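Visit report: Clirivlow returns and repacking hall, Dresanholm

30 March 2018

12 shares | 4 comments

Clirivlow handles returned small electrical goods for a number of mail-order sellers. Its main hall is at Dresanholm, in a single-story building that was previously a seed warehouse. The company opens the hall to trade visitors twice a year. I attended the spring session, which lasted most of a morning and covered intake, sorting, bench work and outbound. The office and the data system were not on the tour.

Visitors enter by the side door next to the loading bays. Safety shoes are required and can be borrowed, although the larger sizes run out early. The group was split in two at the entrance. My half started at intake and worked forward, which is the more useful direction for anyone interested in the packing.

Intake

Goods arrive in cages and are unloaded by hand onto a roller track. Each parcel is weighed before opening. The weight is compared with the figure the seller has supplied, and a parcel that differs by more than 25 grams goes to a separate lane. The guide gave the number of parcels received on the previous working day as 649. The hall is laid out for more than that, and two of the four intake lanes were idle during the visit.

The outer carton is cut along the tape only. Cartons that survive this are kept and used again, and the knives have a short fixed blade to protect both the flaps and the contents. Rejected cartons go flat into a baler at the north wall. The baler is loud. Questions should be saved for the next station.

Sorting

Sorting is by condition first and by type second. There are three grades: unopened, opened and complete, and opened with something missing. The third grade takes most of the labor. A power adapter left out of the box will hold an otherwise sound unit on the shelf for weeks, and the shelving along the east side is largely given over to such units.

Loose adapters and leads are stored in bins by connector. The bins are marked with a drawing of the plug end at full size, which is quicker to check against than a part number. Several of the drawings are worn and should be reprinted.

Bench work

The benches occupy the middle of the hall. There are 36 positions, of which a little over half were staffed. Work surfaces are covered with cloth in place of the rubber matting used until last May. According to the guide, the matting marked glossy housings and held grit. Cloth is lifted and shaken out at the end of each shift and laundered on a rota. The drawback is that it does not lie flat. Creases remain from folding, and a small part can sit in one without being noticed. Green was selected after a trial of three colors, on the grounds that both black parts and white paper stand out against it.

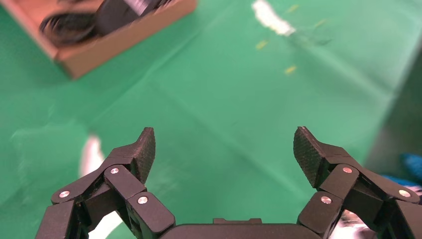
The standard sequence at a bench is to empty the carton, check the contents against the sheet, clean, and repack. Heavy items go in first and against a wall of the carton. Leads are coiled to a hand's width and tied once. The written instruction forbids wrapping a lead around its own adapter, as this strains the cable at the point where it leaves the housing. I would have liked to see the same rule applied to the returned goods in the training area, where it was ignored on most of the samples.

Open tan cartons are used throughout, in four sizes. Dividers are cut from sheet card and fitted only where two hard surfaces would otherwise touch. Paper fill is added last. The target is that nothing moves when the closed carton is tilted to either side, and each bench has a small wedge for the purpose.

Scraps are a persistent matter. Tape ends, backing paper and bits of label collect on the cloth faster than they are cleared, and a fragment under a lens or a rubber foot is enough to fail the final check. Clirivlow has tried hand brushes and a vacuum nozzle. The brushes are preferred, but they push fine material into the weave.

Materials

Tape and card are supplied by Crăciun. The tape is paper-backed and tears cleanly across, and the guide demonstrated this with one hand. Cartons are rated for a fixed load, and a stack test is run on each delivery. The test piece on display had carried 200 kilograms for a full day and showed slight bowing on the long sides — within the limit, as marked on the card beside it.

Outbound

Finished cartons are weighed a second time and labeled. Brumance collects in the late afternoon, so the outbound area was quiet and there was little to observe. The floor marking is clear and the aisles were free.

Practical notes

The hall is unheated away from the benches, and a jacket is advisable. Parking is at the rear. Coffee is available in the canteen before the tour but not after it. Photography is permitted at the benches and in sorting; shipping labels must not be legible. The next session has not been announced. Places are booked through the front desk by telephone.

Recent items
Carton reuse: how many trips before the flaps fail
Paper tape compared with plastic tape in cold storage
Visit report: a pallet repair yard
Labeling adapter bins by connector

Contact | Copyright 2018 | Back to top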